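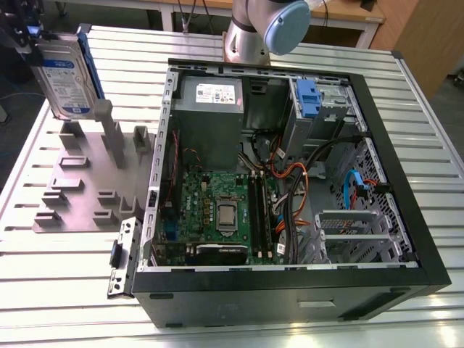
Cell Practice Group - minutes, February meeting
Muladell site, upstairs room, started 9:10 on Monday

Minutes by me (Titilayo). I said last time I'd do these once and somehow I'm doing them again, so you get them in my style. If I've put words in your mouth, tell me before the next one and I'll fix it.

There: Damilola Ajayi (chair), me, both techs from the teardown bench, Wikix on the phone for items 3 and 4, one person from Sudasstead purchasing who stayed until the break. Apologies from the night lead, who sent comments by email, and I read those out where they fit.

1. Last month's minutes

Agreed, with one correction. I'd written that the slow speed setting applies "during loading." It applies any time the guard is open and the arm has power, loading or no loading. That's a big difference and I'm glad the night lead caught it. The corrected version is in the shared folder and the old one is gone.

2. Actions carried over

Damilola had to get the e-stop test sheet moved from the office wall to the cell itself. Done. It's on a clipboard by the enable switch and people are filling it in, mostly. There were two blank mornings, and we know whose mornings they were, and it's been talked about.

I had to find out whether our risk assessment covers drives being handled by the arm or only drives being handled by people. It only covers people! It was written back when the arm did nothing but cable checks. So that's become item 4.

The spare teach pendant is still not back from repair. Carried over again.

3. Draft house rules for the desktop teardown and rebuild cell (Haruna procedure, second draft)

This took most of the morning. Everybody had read it this time, which helped a lot. I'll go through the bits that got argued about and skip the ones where we all just nodded.

Power to the unit. The draft said the computer must be "switched off" before it goes on the table. We all thought that was too weak. New wording: mains lead unplugged and taken away from the cell, power button held in for a slow count, and nobody opens a power supply, ever, for any reason, on any shift. Wikix wanted us to add that the supply stays in the case during the arm's work unless a person has signed for taking it out. Agreed.

Case position. Tower on its side, opening up, side panel off and stored on the rack. We had a long back and forth about clamping. One of the techs feels the case is heavy enough to stay put by itself. Damilola's view is that "heavy enough" is not a rule, because next week it's a lighter case, and he wants it held mechanically before any move that pushes down or sideways. I'm with him on that one. We settled on: held on at least two sides, and give it a shove by hand before you close the guard. If it slides, it's not held.

Fixture plate. The holders and brackets on the plate get checked for looseness at shift start. We want them treated as part of the program, so if a holder moves, the taught points that go with it are no good until someone has run through them at slow speed. The night lead's email was very firm here (capital letters were used) and I read it out in full. Agreed exactly as written in the email, minus the capitals.

Processor left open. When the cooler is off, nothing gets carried across the board at low height. The draft gave one travel height for the whole cell, and the bench people pointed out that a hard drive held vertically hangs down a lot further than a memory stick does. Obvious once someone says it! So travel height will be worked out from the lowest point of whatever is being held, and the program has to know which part that is. Wikix said their software can do this with a part table, one line per part. They'll send a blank table for us to fill in.

Loose cables. Probably the best talk of the morning. The draft said cables should be "tidy," and we all had different ideas of what tidy means. What we ended up with:

Any cable that crosses the path into a bay gets moved out of the way and stays out by itself before the arm starts.
No tape on the board. Tape on the metalwork is fine if it peels off clean.
If a cable springs back while the arm is moving, stop the cycle. Don't reach in, even if it looks like you've got time.

That last one led to a story from one of the techs that I've been asked to leave out, and I will. No one was hurt. It did go in the near miss book at the time, which is what we want people to do.

Static. Wrist strap for people, and a grounded table. The question was whether the gripper fingers need to be grounded too. Nobody in the room knew for sure what our current fingers measure. Damilola will get them measured and we'll leave a gap in the draft until he has. I'd rather have an empty line there than a guess.

Grip force. We had 36 in the draft with no unit next to it. Is that newtons? Percent of maximum? Wikix thought percent, the bench thought newtons, and the person who typed it has since moved to another site. So that number is struck out. New rule for the whole document, which I'm rather proud of: no number without a unit, and no number without the name of whoever checked it.

4. Handling hard drives

As I said, the risk assessment needs redoing. We went through what's different when the arm has the drive.

Dropping. A person tends to feel a drive slipping. The gripper doesn't, unless we set it up to notice. Wikix says the finger position can be watched during the whole carry and the cycle stopped if the fingers close further than they should. We want that switched on for drives always, with no setting on the operator screen to turn it off.

Loss of air or power. Damilola asked what the gripper does if everything goes dead in mid-carry. Should it hold? We think it holds, and Wikix thinks it holds, but we have not tested it with a drive in the fingers. Test it over foam, with a scrap drive, before anybody signs the new assessment.

Where to grip. On the sides, never on the board side. If there are caddy rails fitted, the fingers mustn't rely on the rail alone, as the rails are plastic and are only clipped on for some models. The bench wanted to allow it for the models where the rail is screwed. I could go either way. We left it as not allowed for now and they can bring a case to the next meeting.

Data. Purchasing brought this up, and fair enough. A drive that has been in the cell needs to be traceable by its label from when it leaves one case to when it goes into another or gets wiped. We've been writing serials down by hand, and the record shows 197 drives since we began, with 34 of them missing either a time out or a time in. Not great. Missing doesn't mean lost, we think most are just people forgetting at the end of a shift, but we can't prove that from the sheet. Scan in, scan out, and the program won't start the next drive until the last one has been scanned. I asked if that would drive people crazy on a busy day. General feeling was yes, a little, and do it anyway.

(Short break here. Purchasing left. The coffee machine is working again.)

5. Who can be in the cell, and when

We've got three levels now: run, adjust, teach. The trouble is that the difference between adjust and teach has gone mushy. Nudging a point a bit to one side has been treated as adjusting, and then it's nudged again the next day, and by the end of the week it's a new point and no one has approved it.

Damilola proposed that any change to a saved point counts as teaching, however small, and gets a line in the change log with the old value and the new one. One of the techs thought that was overkill for tiny moves. We talked about a threshold and couldn't agree on one, so it's any change. We'll see how much paper that makes and look at it again in the spring.

Also agreed, and I'd like this one printed large: the person holding the pendant is the only one who starts motion. Not the person at the screen, not the person leaning on the desk behind with a helpful thought (that's been me, I'll own up). If two people are at the table, the one with the pendant says "moving" out loud and waits for an answer.

Tools and screws. Count out, count in, same as before. A loose screw on a board is bad enough with people and it's worse when the next thing to come down on it is the arm.

6. Sign-off before unattended running

The request from Sudasstead is to let the cell run over lunch with no one in the room. Their reasoning is that we've done over 1000 cycles with someone standing there and the person mostly watches.

I have sympathy. I've been the person standing there, and it's dull. But those cycles weren't all the same job, the drive handling part is much newer, and a lot of them were done with somebody fixing small things by hand in between. We don't have a column for that, so we can't tell how many. Damilola put it to the room and the answer was not yet. What we want first:

The new risk assessment signed.
The power-loss test done and written up.
A log of every time a person steps in, with the reason, kept for a month.

Wikix had hung up by then, but they'd said earlier they can add a button for the stepping-in log, so that it's one press and a pick from a short list. I'll chase them.

7. Anything else

Gloves. Do we wear them when loading? Cut-resistant for handling bare case metal, off for small connectors. The people doing it already do this, so we're just writing it down.

The guard door has started to need a good pull to latch. Report it and get it looked at. Please don't "help" it with your foot.

Labels on the holders are rubbing off. Engraved ones to be priced.

Actions

Damilola: gripper finger grounding measurement. Power-loss test over foam, with one of the bench techs. Guard door.
Titilayo: third draft of the Haruna procedure with the changes above. Rewrite the drive section of the risk assessment. Chase Wikix for the part table and the log button. Reply to Sudasstead about lunch running (nicely).
Bench techs: fill in the part table once it arrives. Go back through the 34 drive records and see which ones can be closed. Price for engraved labels.
Wikix: finger position watch on for drives, with the operator setting removed.
Night lead: read the third draft before it goes out.

Next meeting is the same room and same time, in March. Bring your own copy of the draft, the printer up there is out of toner.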